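Budwood

Budwood is a set of handwritten recipe cards typed out as plain text. The cards come from households in Guvcombe and Mestcombe. There are up to 2,000 cards in the current release, depending on whether you count a card with writing on both sides as one or two.

What's in the folder

cards/ has one text file per card
cards.csv has the card number, town, title, main ingredient and category
units.csv lists old measures and our best guess in cups or grams
notes.txt is a running list of problems

Each card has one of 9 categories: bread, soup, meat, fish, vegetables, noodles and rice, sweets, preserves, other. "Other" includes a few things that aren't food, such as furniture polish and a cough syrup. Please don't make either one.

How the cards were typed

Two people typed every card separately and Graziella Benedetti settled the differences. Spelling was left alone. Crossed-out words are in square brackets with a minus sign in front. Anything we couldn't read is [?]. Stains and burns are not recorded.

Amounts are kept as written, so "butter the size of an egg" stays that way in the card file. The conversion is only in units.csv. Oven temperatures are Fahrenheit unless the card says otherwise, and many cards just say "hot oven."

The Prasertsri box

One box of 20 cards came in from the Prasertsri family in Mestcombe. These are mostly in English with Thai ingredient names added in the margin. The Thai is typed in Thai script and encoded as UTF-8. If it shows up as garbage, your spreadsheet program opened the file with the wrong encoding.

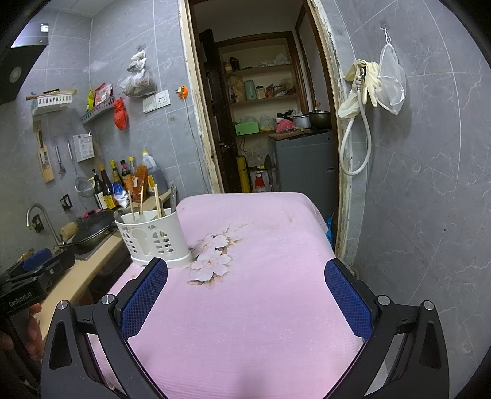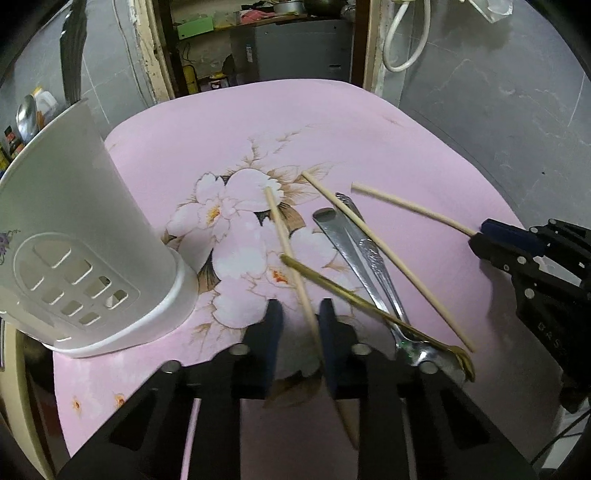
Known problems

Card numbers skip in the Guvcombe part where duplicates were removed in August. We didn't renumber.
"Spoon" is not the same spoon on every card. units.csv treats it as a tablespoon, and that is wrong for most of the sweets.
Two soup cards are filed under preserves. Fixed in the next release.
Some titles are only a person's first name. Those were left as they are.

Corrections

Send the card number and the line as you think it should read. A scan helps if you have the same recipe in another hand. Changes go into notes.txt first and into the card files with the next release.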